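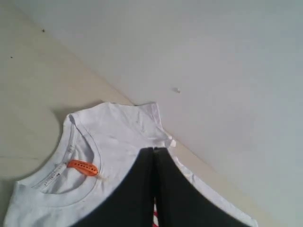
A plain white sleeveless shirt with a ribbed collar band. The creases gather where the cloth bunches at the shoulder.

Why does cloth crease?

Cloth is made of fibres. A fibre is a very thin hair of material. Cotton fibres come from the seed pod of the cotton plant, wool fibres come from sheep, and polyester fibres are made in a factory. Fibres are twisted together to make yarn, and yarn is woven or knitted to make cloth.

When you fold a piece of cloth, every fibre in the fold has to bend. The outside of the bend is stretched a little. The inside of the bend is squashed a little. If the fibre springs back when you let go, the cloth goes flat again. If it does not spring back, the bend stays. A bend that stays is called a crease.

What is inside a cotton fibre?

Cotton is mostly cellulose. Cellulose is a material found in all plants. It is built from very long chains of atoms, and the chains lie side by side. Weak links called hydrogen bonds hold each chain to its neighbours. One hydrogen bond is easy to break, but a fibre has a huge number of them.

When cotton is folded and pressed, some of these links break and the chains slide past each other. New links then form in the new position. The fibre now holds its bent shape.

What does water do?

Water molecules are small. They can get in between many of the cellulose chains and break the links there. The chains can then move more easily. This is why damp cotton bends into any shape you leave it in. As the water leaves, the links form again and lock the shape in place. A cotton shirt that dries in a heap will have creases. A cotton shirt that dries flat or on a hanger will have fewer.

What does an iron do?

An iron uses heat, water and weight. Heat makes the chains move about more. Steam puts water between them. The weight of the iron pushes the fibres straight. When the cloth cools and dries, the links form with the fibres lying flat.

Irons are hot enough to burn skin. Only use one with an adult.

Do all fibres crease in the same way?

No. The list below gives the main differences.

Linen: creases very easily. It is also made of cellulose, and its fibres are stiff.
Cotton: creases easily.
Wool: creases little. Wool fibres have a natural wave and act like small springs.
Polyester: creases little at room temperature. It can take a lasting crease if it is folded while hot.

The way the cloth is made matters too. In woven cloth, the yarns cross over and under each other and have little room to move. In knitted cloth, the yarn forms loops. Loops can change shape and slide back, so a knitted cotton T-shirt usually creases less than a woven cotton shirt.

Try it: the crease test

You will need a strip of woven cotton, a strip of knitted cotton and a strip of wool. Old clothes are suitable, but ask before you cut them. You also need a heavy book, a cup of water and a timer.

1. Fold each dry strip in half. Put the strips side by side under the book.
2. Wait five minutes.
3. Take the book away and let the strips open by themselves for five minutes.
4. Look at each strip from the side. Draw the angle of the fold.
5. Dampen the strips, fold them again and leave them under the book overnight. Draw the angles again.

A wide angle means the cloth has recovered well. A narrow angle means it has kept its crease. Melur Goh's class at Hisstead measured 71 degrees for dry woven cotton. Your result may be different, as the weight of the book and the thickness of the cloth both change it.

Words to know

Fibre: a thin hair of material.
Yarn: fibres twisted into a long thread.
Cellulose: the plant material that makes up most of cotton and linen.
Hydrogen bond: a weak link between molecules, or between parts of the same molecule.

Text by Femke Schouten. Experiment checked by Haziq Nair.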